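Yabsira Worku
November 10, 2024

Sorting out the white table today. Everything from the old flat that never found a place ended up on it, and I want it back for meals.

1/ Rule I'm using: one kind of thing at a time. Mugs first, then soft toys, then whatever is left. If I go by corner I just move the pile along.

2/ Mugs. We had 9 and there are two of us. The Vitum ones are going, they never fitted under the tap properly. Keeping the light blue one. It's the right size for tea and it doesn't mind the dishwasher.

3/ Soft toys are harder. My niece has outgrown most of them and says she doesn't want them back. I've washed the ones that can be washed — cool wash, inside a pillowcase, then flat on a towel overnight.

4/ The pink one with the pom-pom ears stays. She asked after it by name, which is Zeleke, so that settles it.

5/ Eero Nieminen asked what I do with the ones I'm not keeping. The charity shop near us won't take soft toys without a label, so check before you carry a bag down there. I had to carry mine home again.

6/ Pasta jars next. Three half-full bags of Pastasora in the cupboard, all open. They've gone into one jar and the clips are in the drawer.

7/ Still to do: chargers, candles, the box marked "misc". That one can wait until I've eaten.

8/ Where the toy and the mug have got to so far.
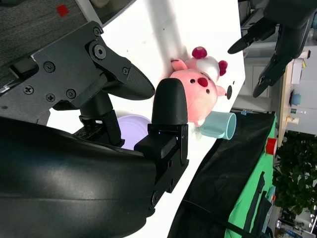 Pink one and the blue mug, both staying.

© 2024 Yabsira Worku · Contact · Back to top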